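Sullance (canceled video game)

Sullance is a canceled action-adventure video game developed by Jutier and intended for release by Burnivon. It was in production for a little under three years and reached a playable state covering the first two of its planned chapters. The game was never formally announced. Its existence became public when a late development build was passed to a preservation group and documented by its members.

Premise

The player controls Yakubu, a salvage diver who returns to a flooded mining town to recover company records before the reservoir above it is drained. The town is divided into districts joined by tunnels and service shafts. Water levels change as the player opens and closes sluices, and the same room may be crossed on foot, by swimming, or along a ceiling walkway depending on the current level.

The script was written by Hiba Saliba. Surviving design documents describe a story in 13 chapters, of which six were to be optional. The final chapter exists only as an outline and has two endings, one marked "preferred" in the margin.

Gameplay

Sullance is played from a third-person view. Movement is weight-based: each carried item adds to a load value that affects swimming speed, jump distance, and air use. Items can be left in lockers and collected later. Lockers are not linked to one another, so an item stored in one district has to be fetched from that district.

Combat plays a small part. The player has a line gun, used mainly to pull objects and anchor ropes, and a pry bar. Hostile characters appear in the second chapter of the build but lack finished behavior. They follow the player in a straight line and stop at doorways.

Saving is handled at pressure stations. The build allows 32 save slots, although the menu displays only the first page of them and the remaining slots must be reached by holding the direction key.

Development

Work on the project began under the title Low Water. Jutier had previously supplied level design and porting work to other studios, and Sullance was to be its first original title. Karim Bitar directed the project, and Fouad Nasrallah led programming. The studio built its own engine, which treated water as a set of flat volumes with adjustable height. This approach was cheap to run but did not allow moving currents, and several scenes in the original script were rewritten as a result.

A first prototype was shown to Burnivon in January. The publisher agreed to fund production in stages, with payment tied to delivery of finished chapters. The first chapter was accepted. The second was returned twice, the main objections being long loading times between districts and a frame rate that dropped sharply whenever two water volumes met. Nasrallah's team rewrote the streaming code so that adjoining districts could stay in memory together — a change that removed most loading screens but required every tunnel to be rebuilt to a fixed length.

Cancellation

Burnivon withdrew funding after the second delivery of chapter two. According to Bitar, the studio was offered the rights to the game in exchange for repayment of part of the advance and could not meet the amount. Jutier returned to contract work. Portions of the engine were reused in its later projects, but the water system was not among them.

Surviving build

The only known build was provided by Rania Dabbas, a former tester at the studio, and a record of its contents was published on 2021-06-20. It is a debug version with the developer menu enabled. The menu lists 245 room files, many of which load as untextured geometry. Chapters three and four can be opened but cannot be completed, as the sluice controls in both are missing.

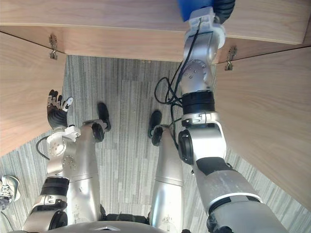 Open cabinet doors beneath a wooden top, showing the hinges.

Doors and other hinged objects in the build use a shared physics setup. Each is given a pivot, a swing limit, and a resistance value, and resistance rises when the object is underwater. The values can be edited from the developer menu. Doors set below the minimum resistance rotate through the surrounding walls and remain there until the room is reloaded.

The audio folder contains about half of the planned score, composed by Suha Awad. The tracks are stored as separate layers intended to fade in and out with the water level. In the build only the lowest layer plays, and the others can be heard through the sound test.

Version differences

The prototype shown to the publisher is not known to survive. Design notes indicate that it differed from the later build in several respects:

The load value was shown as a number on screen. It was later replaced by changes in the character's posture.
The line gun had limited ammunition.
The map could be viewed at any time. In the later build it is available only at pressure stations.

See also

Low Water (working title)
Jutier
List of canceled action-adventure games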